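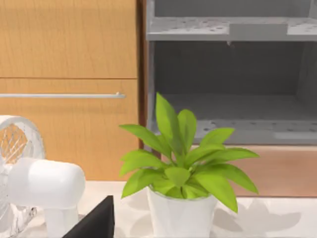 Chapter 6
Comparing Grippers in Simulation

After this chapter you should be able to plan a fair comparison between two grippers, choose the objects for it, and write down the result so that another person can repeat it.

6.1 Why the same arm is not enough

A student who wants to compare two grippers usually begins by fixing the arm. The arm stays the same, the controller stays the same, and only the gripper is changed. This is correct, but it leaves a difficulty. When a gripper is changed, the distance from the wrist to the fingertips also changes. A controller that was tuned for short fingers will then bring long fingers too low, and the contact with the counter will be counted as a failure of the gripper.

In the course project we use two models. The Vakik gripper has two parallel fingers with flat pads. The Sturine gripper has three curved fingers which close together. Both are mounted on the same simulated arm, in the same kitchen, and both receive commands from the Keskinen controller. Before any trial is run, the tool point must be measured again for each gripper and entered in the settings file.

6.2 Objects that are difficult in different ways

A box is a poor test object if it is the only one. Almost every gripper can hold a box. Household objects give more information. Consider a potted plant with wide leaves and, near it on the counter, an electric fan. The pot is smooth and becomes narrower toward the bottom, so flat pads meet it at a small angle and may slip. The leaves spread past the rim and hide part of the pot from the wrist camera. The fan has a rounded motor housing, a thin wire grille and a short neck, and each of these asks for a different grasp.

The student should decide in advance which part of the object is the target. In one early report by Declan Lenihan, 76 of 200 trials with the fan were marked as failed, but the report did not say if the grille or the neck was the target. The numbers could not be used, and the whole series was run again in November.

6.3 What to record

For each trial, write the following in the log:

Gripper model and tool point
Start position of the object
Target part
Opening width before contact
Result after the lift
Random seed (for example, 1109)

The seed is often forgotten. Without it, the object positions cannot be produced again, and the two grippers may have been tested on different layouts. In the Pemport exercises at the end of this chapter, the same list of seeds is used for both grippers.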